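Search this site Search Go

Filed under: How-to > Home Network

Setting up the Vemlow mesh router, part 2: adding the second unit

I'm assuming the main Vemlow is up and its light is steady. If not, go back to part 1 — I'll wait!

4. Plug the second unit in near the first one. You'll move it later.

5. Open the Jivum app, tap Add Unit, and type the 11 characters from the sticker underneath. (Mine had a zero I swore was an O.)

6. Give it up to 600 seconds to pair. Don't unplug it while the light blinks, or you'll be starting over from step 4.

Note: my house is 2,000 square feet and two units cover it fine.

7. Move the unit to its real spot, out in the open and off the floor. I like a plain table.
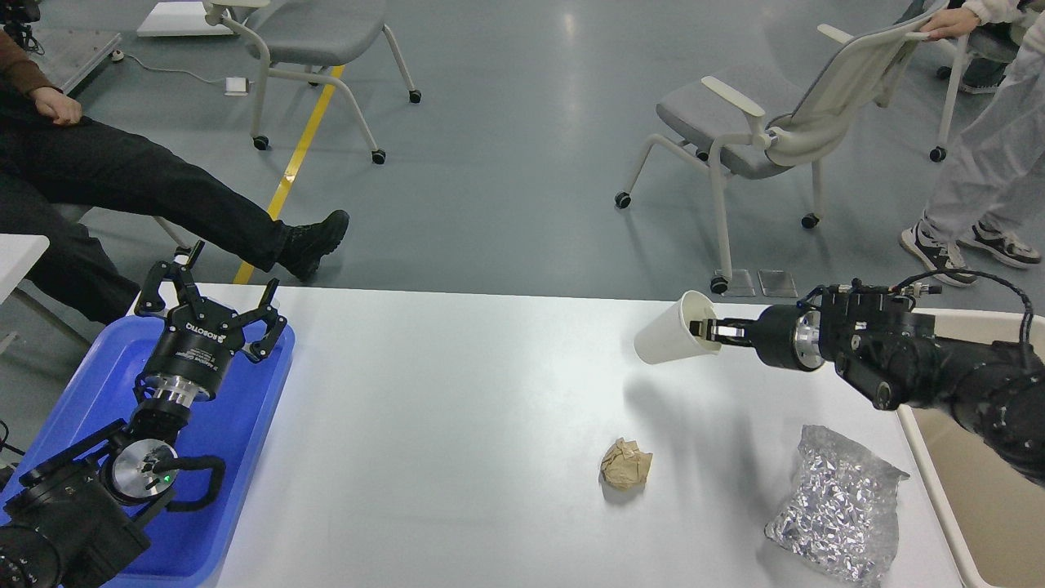 8. Run the speed test in the app from the farthest room.

Caution: keep the vents clear, and never stack one unit on the other.

Comments (2)

wifi_gramps: Step 6 got me. Twice.

Prerent19: Does this work with the older app? Mine has no Add Unit button.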